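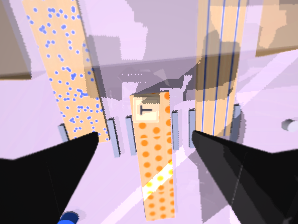

Simulating the plank sorter before I wire the real one

shahnaz_k
Posted 8 May 2022
Hi all! Some of you will remember my two-finger gripper from the Raston thread (the one that kept dropping things on my foot). I'm rebuilding it in the garage, and this time I promised myself I'd get the simulation right before spending any more money. I've got the view from above working, with three planks, a different pattern on each: blue dots, orange dots, blue lines. The orange one also has a little tile with a T on it, turned sideways, so I can check that the code gets the rotation right. I've rendered 3000 of these so far, with the light and shadows changed every time. Is that plenty, or should I keep going?

waynedhillon
Lovely to see this moving again, Shahnaz! I'd stop there, myself. I trained my Tuvemden arm on 827 and it sorts my offcuts fine. Spend the evening on the fingers instead, they're always the part that lets you down.

crisanto_p
Have to disagree with Wayne a bit, sorry Wayne. Look at the bright band across the orange plank. The dots go yellow in it and the wood is nearly white. If your sorter goes by color, that's going to hurt. I'd want a lot more with light like that.

waynedhillon
Fair, but her garage has one window and a tube light. When would she ever get a stripe of sun like that?

shahnaz_k
July, late afternoon, right across the bench, ask me how I know :) So I think Crisanto wins that one. Wayne, the fingers are next, I promise. Would you still go with rubber pads?

waynedhillon
Rubber, yes, and glue them on well. I'll dig out my old notes for you.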